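Home > Kitchen & Catering > Dishware and Return Lines

Gray marks and fine scratches on cream plates: detergent, or something mechanical?

Posted by Shiuli Ekanayake, Mar 23, 2022

I look after the dishroom at a staff canteen in Claltthorpe. We have 2,000 cream stoneware plates with a dark edge band, bought in September. They now show thin gray lines in the well and a dull, brushed look on the rim when held under a lamp. The lines do not come off in the machine. Plates come back by a circular belt table, are scraped by hand, racked, washed at the normal cycle and stacked while still warm. 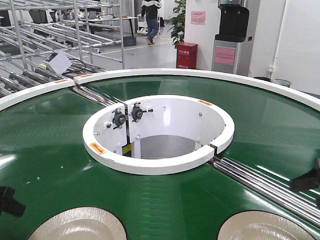 Return table, green belt and center hub.

The detergent supplier (Ivex) says the dose is correct and the water is soft enough. The plate supplier says it is normal wear. Those cannot both be the full story at six months. What I want to know is whether the lines are cuts in the glaze or metal sitting on top of it, and whether the plates can be saved.

Tags: glaze wear, metal marking, stoneware, warewashing
Share (2)

Rizwan Bhuiyan

Most likely metal marking. Glaze is harder than ordinary stainless cutlery, so the knife loses a little metal and leaves it on the plate as a gray line. A true scratch has depth.

Test for it as follows. Wash and dry one plate. Put a small amount of oxalic acid cleanser paste on half of the well, leave it for a minute, rub with a damp cloth, rinse fully. Wear gloves. If the treated half is clear, the marks were metal. If the lines remain, drag a fingernail across them. Anything you can feel is damage to the glaze and cleaning will not change it.

Look at the plate from a low angle with the lamp behind it. Face on, both kinds of mark look the same.
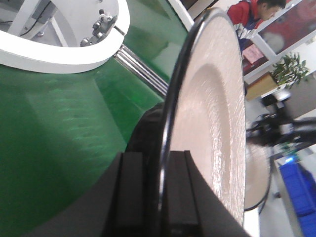
Cream plate on edge: streaks in the finish, highlight along the dark band.

A matte or textured glaze marks faster than a glossy one, as the high points act like a file. If yours had a brushed finish when new, part of what you see may be the original surface. Compare with a plate from an unopened carton before you write to the supplier again.

For stacking, check the foot ring. An unglazed foot will cut the well of the plate under it, and the result is a ring or short arcs. Knife marks run straight and in all directions.

Karthik Howlader

change your detergent. we had the same on Hettiarachchi plates and it was the powder. went to liquid, no more problem. also check the belt for grit

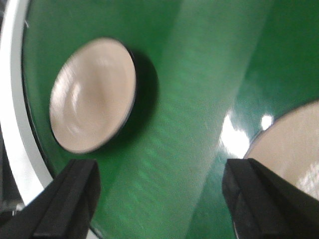

Green surface close up, white rim at left.

Ginevra Testa

Agree with Rizwan on the test. Two additions.

Detergent attack is real but looks different: an even loss of gloss over the whole face, often with color lost from the decoration first. It does not draw lines. If your dark bands are still glossy, I would put the detergent low on the list.

Grit on a belt touches the underside of a plate that is sitting flat. It would explain a worn foot, and a worn foot is rougher on the next plate down. Run a thumb around the foot ring. If it drags, it can be smoothed with a fine diamond pad, used wet.

Comments (4)

Lutfa Siddiqui: Do not use the oxalic paste on gold or silver bands.

Shiuli Ekanayake: Tested two plates. The lines cleared on one. On the other most cleared and a short arc stayed, which I can feel. Foot rings next.

Rizwan Bhuiyan: The arc is stacking, then. Lower the stack height and lift plates off without twisting.

Karthik Howlader: still think powder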